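小镇选举观察手记

2021年6月10日

搬到 Jistorgate 第三年，我终于收到了人生中第一张能投的选票。准确地说是一张通知单，夹在披萨店优惠券和疏通下水道的广告中间，差点被我一起扔进回收桶。披萨店的优惠券印得比它好看多了，铜版纸，还带香味。

通知单上说，本镇议会补选，应选一席，候选人三名，投票地点在图书馆地下室，请自备身份证明和笔。自备笔这一条用了粗体。
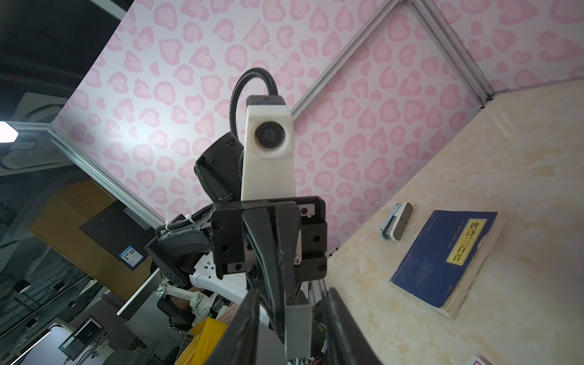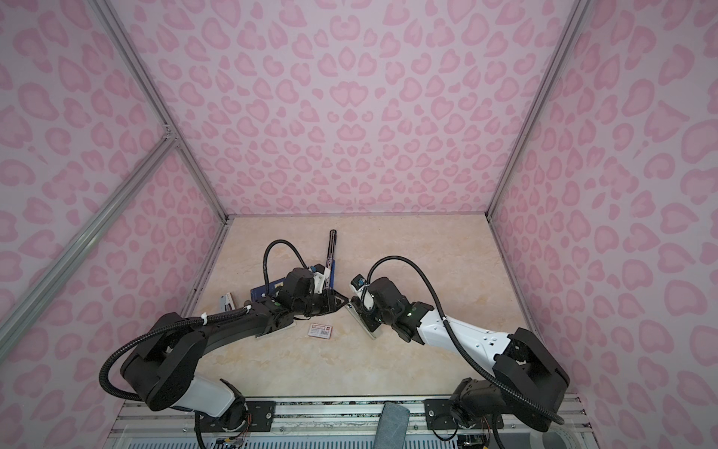

先交代一下背景。补选的起因是原来那位议员辞职了，辞职信贴在镇公所门口的玻璃上，只有两行字，理由写的是“健康以及河”。健康我能理解，河是怎么回事，我花了两个星期才弄明白。

河叫 Buder，名义上是河，夏天的时候跨一步就能过去，鞋底都未必湿。可就是这么一条水，把全镇分成了河东和河西。河东的人觉得河西的人占了停车场，河西的人觉得河东的人占了面包房。上面有一座人行桥，木头的，前年被封了一半，只剩一侧能走。两个人迎面碰上，总得有一个退回去。据邻居说，有人为了不退，在桥中间站着把整份报纸看完了。

所以这次补选，表面上选的是议员，骨子里选的是桥。修旧桥、造新桥，还是干脆不要桥，三位候选人一人占了一样，整整齐齐，像是事先抽过签。

我去听了唯一一场公开辩论，地点在中学体育馆。篮球架没收起来，三位候选人就坐在篮筐底下，从观众席看过去，总让人觉得随时会有个球掉下来。主持人宣布每人开场三分钟，计时用的是一个煮蛋器，铃声非常响。主张修旧桥的那位讲到“我们的祖辈”时铃响了，于是我至今不知道我们的祖辈怎么了。

主张造新桥的候选人准备最充分，带了图纸。图纸太大，两个人都举不平，第三个人上去帮忙，结果把候选人本人挡住了。他就在图纸后面继续讲，声音嗡嗡的，说新桥全长九米，造价未定，但一定会有路灯。台下有人问路灯是什么颜色的光。这个问题引发了当晚最热烈的讨论，占去了二十来分钟，暖光派略占上风。

不要桥的那位我得多说几句。他的主张听起来荒唐，理由倒是最实在的：往北走五分钟，本来就有一座能过汽车的水泥桥，两边都有人行道。这话一出来全场安静，大家脸上都是一副被人当众揭了短的表情。然后后排有位老太太站起来说，那座桥是邻镇修的。掌声雷动。他大概就是在那一刻输掉的。

辩论之后是拉票。我这辈子没这么受欢迎过。三天之内，门铃响的次数超过了前两年的总和。修旧桥派送的是一块桥上拆下来的旧木头，锯成杯垫大小，用火烙了候选人的名字。说实在话挺好用，我现在写字的时候茶杯就搁在上面。新桥派送的是手电筒，暖光。不要桥派什么都没送，只递过来一张纸，上面列着镇公所历年花在桥梁“评估”上的钱，加起来够造半座。我把这张纸贴在冰箱上，越看越气，后来又取了下来，影响食欲。

镇上还有一份小报，叫 Olo，每期四页，其中一页半是讣告，一页是二手家具。选前那期它破天荒登了社论，标题叫《是时候做出选择了》，通篇读下来，没有看出它选了谁。末尾一句说本报将继续密切关注，旁边紧挨着一则出售婴儿床的启事，九成新。

投票那天下小雨。图书馆地下室的楼梯很陡，排队的人从童书区一直绕到还书口。我前面一位先生拿的书是《如何与邻居相处》，不知道是来借的还是来还的。工作人员在名册上找我的名字，找了很久，因为我姓的拼法被写错了一个字母，她盯着我看，又盯着证件看，最后用铅笔轻轻把那个字母改了过来。我在这个国家办过的所有手续里，这是最快的一次更正。

投票间是用书架和一块窗帘隔出来的，书架上那一排正好是园艺类。我站在《玫瑰病虫害》前面，握着自备的笔，忽然很紧张。从小到大，填过的选择题不算少，可从来没有一道题是填完之后没有人告诉我对不对的。我把圈画得特别圆，画完又担心太圆了会不会被当成废票。出来之后拿到一张贴纸，写着“我投过了”，贴在雨衣上，走到家已经掉了。

我投了谁就不说了，反正邻居看我家门口放着什么，心里都有数。

结果当晚就出来了。有效票一共 1,131 张，对一个补选来说据说是很高的数字，我猜是雨不够大。新桥派得了 536 张，当选。剩下的票被另外两位分掉了，其中不要桥派只拿到 153 张。我算了一下，修旧桥派有 442 张，也就是说，不满意这个结果的人比满意的多。第二天我在面包房排队时把这个发现说给身后的人听，对方耐心地听完，说他们镇上一向如此，然后问我还买不买那根长棍，不买他就拿了。

当选人的庆祝会办在 Janevski，就是火车站旁边那家下午三点之后不供应热食的咖啡馆。会是晚上七点开始的，所以大家吃的都是冷香肠。他上台致谢，感谢了河东，感谢了河西，感谢了路灯，最后宣布就任后的第一件事，是委托一家公司，对桥址重新进行评估。

我回家把冰箱上取下来的那张纸找出来，在最底下给今年留了一行空白。

昨天傍晚我去桥上走了走。还是只有一半能走，迎面过来一个推自行车的小孩，我们对视了一会儿，我退了回去。他过来之后很有礼貌地说了声谢谢，又问我，叔叔，你是河东的还是河西的？

我说我住在车站那边。他想了想，说那算河西。三年了，总算有人给了我一个说法。

下次镇议会例会据说对公众开放，可以旁听，椅子自带。我打算去，已经在二手家具那一版看中了一把折叠的，卖家在河东，得过桥去取。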